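Subject: Re: [Billthorpe supporters] Pre-season match with Lernell
Date: February 24, 2019

Hello all,

On the list it was written:

> Does anyone know if the Lernell friendly is still at home?
> My brother wants to come with his two boys and the club
> page still shows the old ground. Also, is it free for members?

Yes, it is still at home. The page was not updated after the draw for the Pinix Cup moved our first league match to April. Members enter free, all others pay 5 dollars at the gate.

The ground can hold 2000 people but for a friendly we never come near it. Last year against Tanui the gate was 456, and I thought this was very good for such a cold evening.

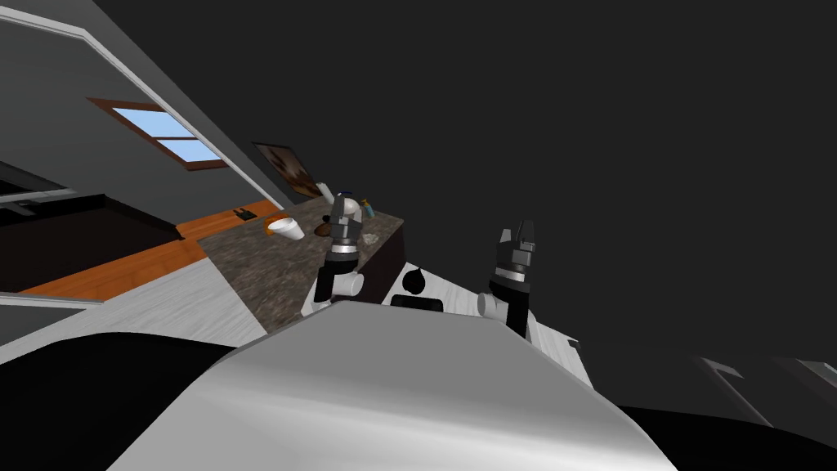 My own worry is the defence. We lost two centre backs over the winter and the new pair has not played together yet. Against Lernell they must learn to stay side by side, like the two arms reaching forward there, and not one high and one deep as we saw in the last matches. The left back is also new - I have not seen him play, so I say nothing.

If somebody has a spare seat in the car from the north side, please write to me and not to the whole list.

Regards,
Your match secretary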